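Nuvent has been promising us since winter that the new system will "take the boring bits off our plates". I've worked at Hinds long enough to have heard that before. In 1995 it was the label printer, and we still wrote labels by hand for years.

So now part of the week goes to showing the thing how to handle cups, tins and jars. You squeeze the gripper, pick up, put down, start over. The target on the whiteboard is 2675 goes by the end of November. 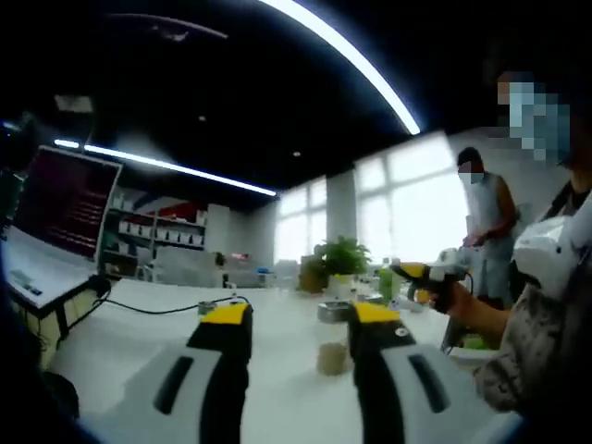 Grippers out at the long table, laptop on, plants still alive.

Sadao Onishi, who is 62 and has the best hands in the building, asked what happens to his job once the recordings are done. He was told his role would "evolve". I'd like that in writing — with a pay rate beside it.
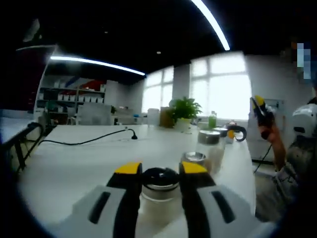
My other gripe is the hours. Six of us share the sessions and the regular work hasn't shrunk to make room, so it spills into Saturday. My wrist is sore by three. Maybe it'll all pay off and I'll eat my words. The Grornadau site was told the same thing, and they're still waiting to hear who's staying.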